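4.2 Bin picking with the Tasollow package

Tasollow is sold by Harahap as a ready-to-run bin-picking package: grasp planning software, a licence for one cell, and two days of remote setup. The sales material promises that a buyer with an arm and a gripper of their own can be picking mixed parts by the end of the second day. We took the offer at its word and paid for it ourselves. Setup was finished on the fourth day, after two calls about a calibration file that the manual does not mention.

The test was meant to be an easy one. Coloured bars were placed in a metal bin, and the arm had to take them out one at a time. We ran 112 attempts with the settings Harahap supplied and counted a pick as good only if the bar cleared the rim and stayed in the grip until release. By that measure 77 picks were good. The software's own log gave a higher figure - it counts a pick as soon as the fingers report contact, and several bars were dropped after that point. We see no good reason for a buyer to care about contact alone.

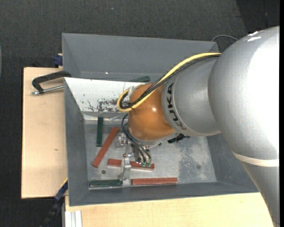
Figure 3. KUKA arm with the gripper lowered among red and green bars in the near bin.

Most of the failures had the same cause. When a bar lay close to a wall, the planner either refused the grasp or chose one that put a finger against the metal. Of a further 50 attempts limited to bars beside a wall, 42 ended without a pick. Harahap's support desk suggested a bin with lower sides, which may well help, but the package is advertised as working with "any bin you already own".

Colour made no difference that we could find, and neither did the room lighting. We had expected glare from the scuffed bin floor to cause trouble and it did not, so that claim in the brochure seems fair.

Faswood, the older package we used in April, did no better near the walls. It also cost less and did not stop working when the network went down.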